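Short Film Project Report — "Nokance"
Group: Deisy Ticona, Natanael Fontes, Daranee Luangrath
Advisor: Warrick Faulkner
Turned in Aug 5, 2026

What we set out to do: a hand-drawn animated short, no dialogue, under 3 minutes. A girl rides the last bus home and her umbrella keeps opening by itself. That's the whole plot. Wanted to see if people would feel something with zero words in it.
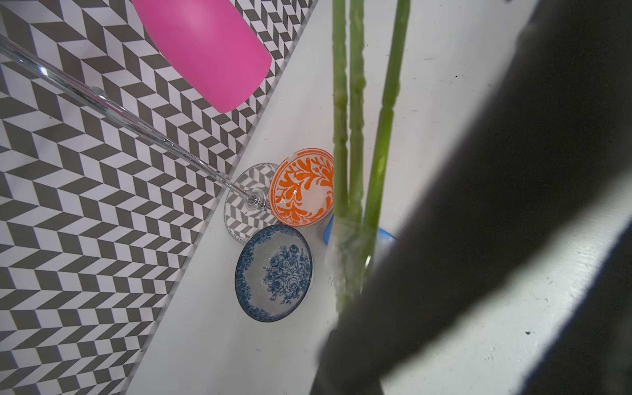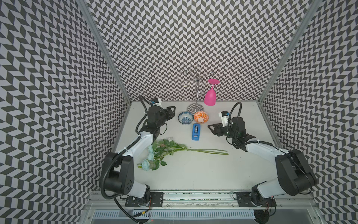
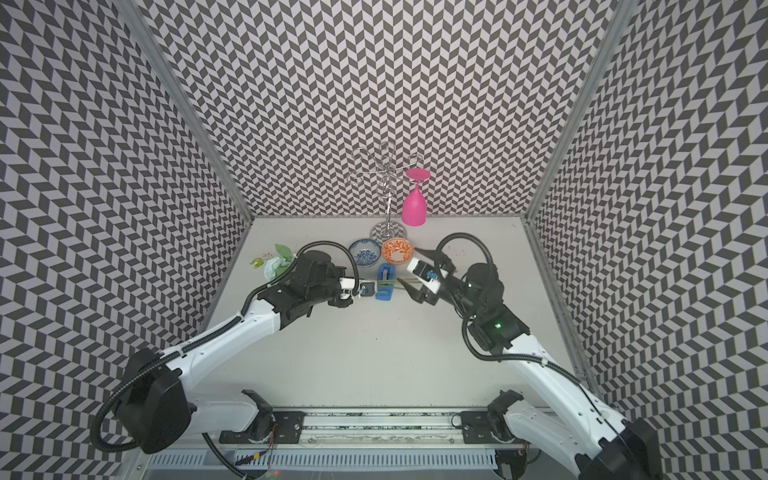
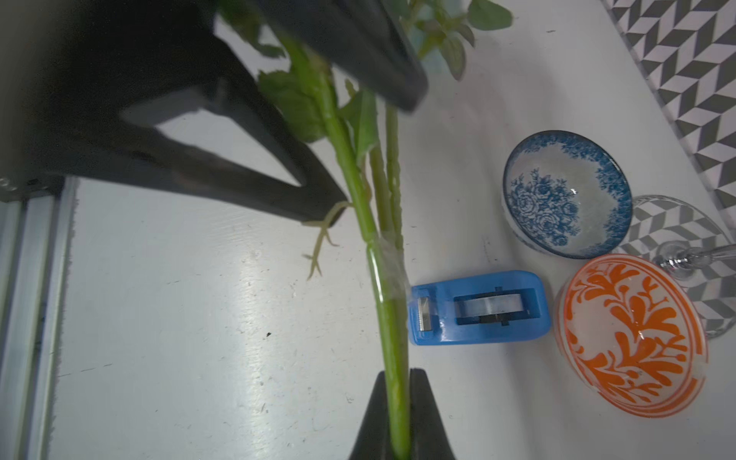 Story. Deisy wrote the outline in May. First version had a villain (the bus driver) and Mr. Faulkner said cut him, so we cut him. Much better. Storyboard came to 84 panels, a lot of them just the umbrella. We pinned them up and took turns telling the story out loud. Wherever the teller got stuck, that panel got redrawn.

Drawing. Pencil on paper, scanned, cleaned up on the computer. Finished film uses 248 drawings. Not many, so most are held for several frames and the walking looks choppy. The rain is a loop. Natanael drew it in one night and it's the best thing in the film — we ended up putting rain in two scenes that were supposed to be dry.

Color. Only gray and one yellow. Yellow is the umbrella, and at the end the window of her house. We tried full color on the bus scene and it looked like a commercial. Went back.

Sound. Daranee played the piano part. Bus noise recorded on a phone, seperate files for the door and engine. The door is too loud, we know. Ran out of time to remix.

Problems. Lost a whole folder of scans when the laptop died, had to rescan. The girl's face changes between scenes 2 and 4 because two people drew her and we never made a model sheet. Should of done that first week. Also the ending is rushed, she gets home and it's over in a few seconds.

Screening. Shown at the Sellumon student night, paired with a comedy short by Ákos Erdős. People laughed at the umbrella opening on the bus, which we hoped for. They went quiet when she leaves it on the seat. One person asked if the umbrella was her grandfather's. We hadn't planned that but it works, so maybe leave it open.

Who did what: Deisy — story, storyboard, half the girl. Natanael — rain, bus, other half of the girl. Daranee — color, piano, editing.

Next: fix the door sound, redraw scene 4, add a longer hold on the lit window before the credits.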